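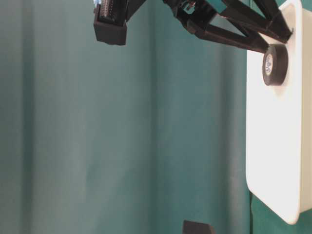 Gripper and tray against the green curtain.

About Ranel

Ranel publishes battery and charging measurements for mobile phones. We do not cover launch rumors, and we do not score cameras or screens. The site was started by Jianguo Shen and Qianru Dai, who had both worked in handset repair and wanted runtime figures that could be compared from one model to the next.

The archive holds results for 200 phones. Each entry lists the firmware build, the screen brightness setting, the radio state and the charger used. Where a maker changes charging behavior in an update, the old result stays on the page and the new one is added under it.
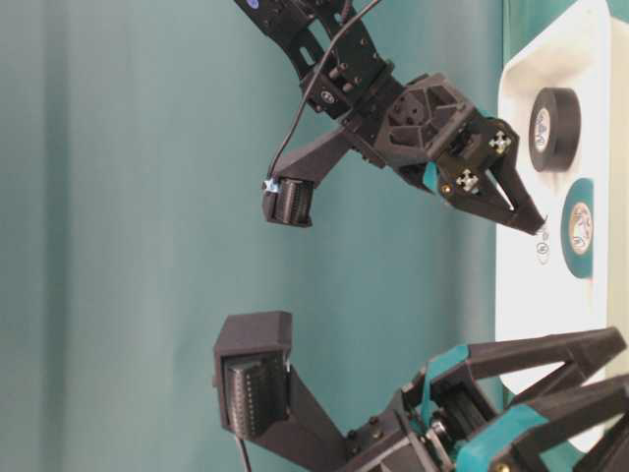

Runtime is measured with a fixed script of calls, web pages, video and standby. The script is versioned, and results from different versions are never placed in the same table. Small differences in setup matter more than most readers expect. Two identical handsets can be set up the same way and still finish apart if one has a weaker cell signal. For this reason signal strength is logged through the whole run and printed with the result.

How we test charging

Phones are discharged until they shut down, left to rest for 8 hours, and then charged with the screen off. Power is read at the cable with an Urkine inline meter and written to a log file. We report time to half charge, time to full charge and peak power. Wireless charging is reported in its own table – pad position affects it too much to mix with wired results.

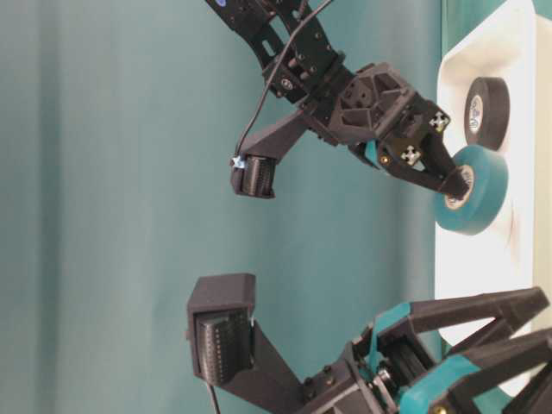 A phone that reduces power because of heat is tested again the next day. If the second run agrees with the first, both are published. If it does not, the entry is marked "open" and left out of the rankings.

Who does the work

Jiahui Yu runs the test scripts and keeps the result database, Histora. Zhuoran Zou handles meters and calibration. Meifang Cheng edits the reports and answers mail about corrections. 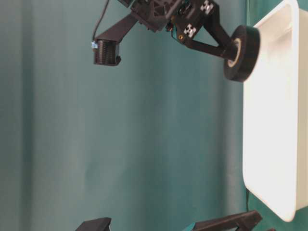 Most phones are bought at retail. Loan units are labeled as such at the top of the entry, and their makers do not see results before publication.

Corrections should quote the entry number. The change log is public and goes back to entry 101. Earlier entries were retired when the script was replaced.

Page last revised 2 March 2020.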